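Sorting the Rubber Bands

Aug 25, 2020

The supply room at Sanna is getting its yearly cleanup, and this week we got to the small stuff. Rubber bands come to us on mail bundles, on produce from the Purnow market, and in bags that members drop off at the front desk. They all used to go into one jar. By last December the jar was a knot that had to be cut open.

Sheldon Li suggested trays. The plain tan and yellow bands share one tray, and the greens, blues and purples go in another. Thick bands from the produce crates can be mixed in with the rest if they still stretch well. Please pull each band gently before you put it away and throw out any that crack or feel sticky. Old bands leave marks on paper, and we lost 2 folders of class handouts that way.

Crayons are next. Boxes that still close should go in a tray of their own. Loose crayons can be left with Agnes Leckie, who melts them down for the children's table.

The trays will be kept on the second shelf, next to the envelopes. If you borrow a tray for a class, bring it back the same day. We are still short on lids, so anything that fits would be welcome.

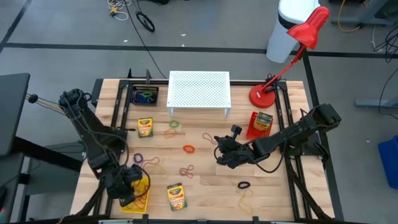 How long do rubber bands keep in storage?
Most last a few years if they are kept in a cool, dark place. Heat and sunlight dry them out much sooner, so keep them away from windows and heaters.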